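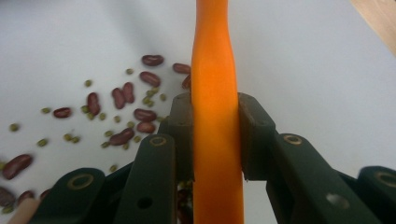
Craft and sorting table – inspection checklist

Site: Pleltstead, activity room
Checked by: Ro-un Son
Countersigned: Si-eun Han
Date: Apr 14, 2024

Mark each line Pass, Action or N/A. Write comments under the line, not in the margin.

1. Table top
Sound, no lifting or sharp spots. Pass.
Comment: white surface shows marks quickly, so wipe down between groups.

2. Dried beans and other small items
Kidney beans and mung beans loose on the table top. Action.
Comment: beans go back in their tubs before anything else comes out. Check the floor as well as the table – they roll under the radiator. Raw kidney beans are harmful if eaten and must not be used with the under-threes at all. Mung beans are small enough to go in an ear or a nose, so an adult stays seated at the table the whole time they are out.

3. Stock tubs
Two tubs, lids fit. Pass.
Comment: the kidney bean label is coming off. Si-eun to print a new one. Refill weight is 565 g per tub, please don't heap them.

4. Wooden pieces, including dowels
Run a thumb along each piece and look at the cut ends. Pass.
Comment: one dowel sanded again at the last check, fine now. Anything that splits goes in the bin, not back in the box.

5. Brushes
Handles checked for cracks, bristles for shedding. Action.
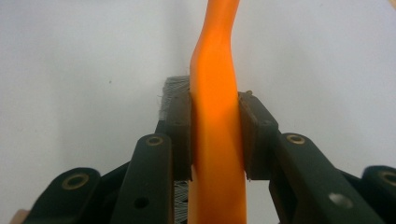
Item 5: brush with glossy orange plastic handle. Bristles slightly frayed at the ends, a few sticking out.

Comment: keep in use for dry sweeping of the table only, not for glue or paint. Look at it again in June and replace if it has started to shed. Replacements come from Chae, same order as the paper towels. Ask for the plain ones – last time we were sent a set with painted handles and the paint chipped.

6. Storage
Brushes stored on their own, away from beans and anything else that gets handled by small children. Action.
Comment: found in the same drawer as the Cumum pegs. Moved to the top shelf on the day.

7. Floor and walkway
Clear to the door. Pass.
Comment: swept after the check. Mat needs turning, one corner curls.

8. Paperwork
Allergy list up to date and on the wall. Pass.
Previous sheet signed. Action.
Comment: the last sheet was signed on page one only. Both pages need a signature, even if the second is all N/A.

Actions open: items 2, 5, 6 and 8. Item 6 can be closed once the shelf has a label on it.

Return the completed sheet to the Vitau folder in the office.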